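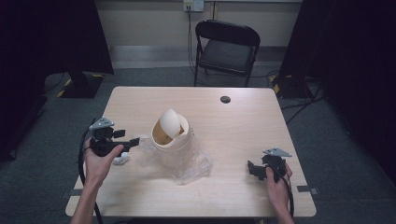 # Table tops, sag and seams: a thread

**Mercy Shemweta** · November 13, 2020

**1.** I specify work tables for a living. Most of the questions I get are about color. Most of the complaints I get are about sag, wobble and swollen edges. This thread covers the second group.

**2.** Start with the span. The number that matters is the unsupported distance between legs or rails. Overall length tells you little. A 60 inch top on a frame with a center rail can be stiffer than a short top screwed to a leg at each corner.

**3.** For a single load in the middle of a simply supported top, deflection goes up with the cube of the span. Double the span and you get eight times the sag. People guess double. They are usually sitting at the proof when they guess.

**4.** Thickness works the same way in the other direction. Stiffness goes up with the cube of thickness, for a solid panel of one material. A modest increase in thickness does more than a large increase in depth from front to back, where stiffness only goes up in proportion.

**5.** Our standard top is 27 mm. Thinner panels are fine on a full perimeter frame. On four corner legs with no rails I won't sign off on them for anything longer than a side table.

**6.** Beware the thick edge. The Brusta range has a deep front edge that makes the panel look very solid. Turn one over and the core is thin, with a strip glued around the outside. The strip does help along the edge itself. In the middle of the panel you have whatever the core gives you.

**7.** Honeycomb cores are a separate case. The skins carry the bending and the paper keeps them apart, so they can be quite stiff for their weight. What they don't do well is hold a screw or take a clamp. If you plan to clamp a lamp or a vise to the edge, ask where the solid blocking is.

**8.** Creep. Wood-based panels keep bending under a constant load, slowly, long after the first day. A top that measures flat with a printer on it in week one may not be flat in July. Put the heavy item over a leg or a rail and leave it there.

**9.** My limit is 2 mm at mid-span under the stated load, measured with a straightedge and feeler gauges. It's a house rule. You can see less than that if there's a long reflection across the surface, so glossy tops get complaints at numbers where matte ones don't.

**10.** On gloss. For a room with overhead lighting, pick matte or low sheen. Pale matte tops bounce a fair amount of light back up without a hot spot. Dark gloss shows the fixture, the window and every fingerprint.

**11.** Pale also hides dust and shows ink. Dark does the reverse. I have stopped having opinions on this and just ask what people use the table for.

**12.** Edges are where tops fail. Water gets in at a seam, the core swells, and the surface lifts. Look at the corners first, then at the underside. Manufacturers seal the part you look at in the showroom and often leave the underside cutouts raw.

**13.** If you drill a cable hole, seal it the same day. Two thin coats of varnish on the raw core, let the first one dry, and press the grommet in after the second. The grommet alone is trim. Water goes straight past it.

**14.** The Fomia tops come with the cable holes already cut and sealed. They are also priced like it. Whether that's worth it depends on how many you're buying and who is holding the drill.

**15.** Wobble is a joint problem much more often than a floor problem. Test: put the table on a surface you know is flat and push the top sideways at a corner. If it racks, the joints or the lack of bracing are to blame. If it rocks, look at the feet.

**16.** Leveling feet on carpet need a wide pad. Narrow feet sink unevenly and the top goes out of level over the following weeks. Set the table, load it, wait a few days, then level it. Leveling an empty table on fresh carpet is wasted effort.

**17.** Screws into panel: pilot hole every time, and stop the driver by hand. Once the core strips, the repair is a threaded insert set in epoxy. A longer screw is a temporary repair and also a good way to come out through the top.

**18.** Preleo ships machine screws and factory inserts, so the legs can come off and go back on repeatedly. If your tables move rooms every year, put that feature above the finish, the shape and the warranty.

**19.** Cost example from my own desk. One swollen top, replacement quoted at $858 with delivery, because the size was discontinued and had to be cut to order. The frame was fine. Buy standard sizes, and buy a spare top if the line looks like it's on its way out.

**20.** Someone asked about solid wood. It moves across the grain with humidity, so the fasteners need slots running in that direction. The Sjöberg tables get this right with slotted steel brackets. If you see a wide solid top screwed tight to a steel frame through round holes, expect a split or a cup.

**21.** Cleaning: damp cloth, mild soap, dry cloth. Skip the soaking sprays. They run to the seam and sit there. See post 12.

**22.** Things to ask for in writing before you order: core material, true core thickness, unsupported span, load rating and how it was measured, edge sealing on the underside. A supplier who can't state the core thickness is reselling and should ask their factory.

**23.** Correction to post 4: "one material" matters there. Don't apply the cube rule to honeycomb or to anything with skins much stiffer than the core. I'll do sandwich panels in a separate thread, with the worked numbers.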